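Filed under: Papers > Home and Household > Object Studies

4. Objects and Surfaces

4.1 Choice of artificial fruit

Artificial fruit was included in the Jimuvberg inventory for two reasons. It is common in homes, where it sits in bowls and on shelves for years, and it keeps its shape over a long study. Real grapes soften within days at room temperature, and a bunch that has lost part of its fruit is no longer the same object. An artificial bunch can be put away in October and taken out again in spring with its outline mostly intact.

Of all the fruit in the inventory, the grapes gave the most trouble in sorting. An artificial apple or lemon is one solid body with one surface. A bunch of grapes is many small bodies on a branching stem, and it takes a different outline each time it is lifted or laid down. Lifted, the fruit hangs and closes up around the stem. Laid flat, it spreads, and the lower grapes carry the weight of the rest. We therefore listed the bunch as a single item with a variable outline and did not record a fixed length or width for it.

The surface also matters. Glossy grapes throw back small bright highlights, and where the material is translucent the color shifts with whatever is behind it. Raters working from pictures alone often took two overlapping grapes for one. The stem was a more reliable guide, as its dull, twisted surface stays readable between the fruit. Color was less useful than we had expected. A bunch that would be called green by most people may carry a grape or two of another tint, and the entry sheet had room for only one color word. In the revised sheet the main color is given first and any second color follows in brackets.

4.2 Furniture and backgrounds

Sessions were held in the long room at Venstead. We made no attempt to give the room a uniform background. Homes do not have one, and a bunch of grapes that is easy to pick out against a dark surface can be hard to pick out against wood. Raters were asked to name the surface nearest the object and then any other surface they could make out, in plain words such as floor, panel, board or frame. They were told not to guess at the use of a piece of furniture when only part of it could be seen. Trade names were left off the sheet for the same reason.

The two views in Figure 4 show how far the content can differ within one place. Both were rated on the same sheet. For the first, the entry was short: grapes, artificial, pale green (orange), with wood behind. For the second, the raters agreed on the large dark gray panel and on the white tube, but used different words for the flat white piece that lies near them — some wrote board and others bar. Both words were accepted.

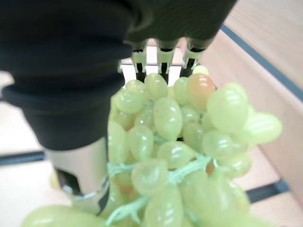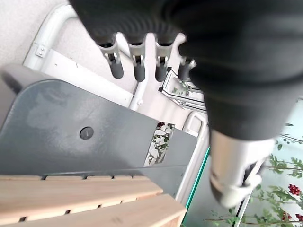 Figure 4. Two views from the Venstead room. First view: artificial grapes with stem. Second view: slate-gray panel and white tubular frame, with speckled floor at the upper left.

4.3 Rating procedure

Each rater worked through 100 views in sittings of 15 minutes. The Phromma word list was kept beside the sheet and could be consulted at any time. Words outside the list were allowed if the rater underlined them. Some 400 underlined words were collected in this way, most of them for parts of furniture and very few for fruit. Spelling variants were merged before counting. "Grey" and "gray" were treated as one word, while "board" and "panel" were kept apart.

Entries for fruit were then compared with the Henumik storage list, which names each item by kind, main color and material. Where the two disagreed, the item was taken out and looked at again under daylight.

Comments

fernbank_2: Did you try the matte kind of grapes as well? Ours have a dusty coating and I would think they are easier to tell apart.

Reply from the author: Only glossy ones so far. Matte fruit is on the list for the next round.

tallow: Glad to see "board" and "bar" both accepted. We lost a week over "shelf" and "ledge" on a similar sheet.

quietmill: Is the revised sheet available anywhere? The link in section 2 gives me the old one.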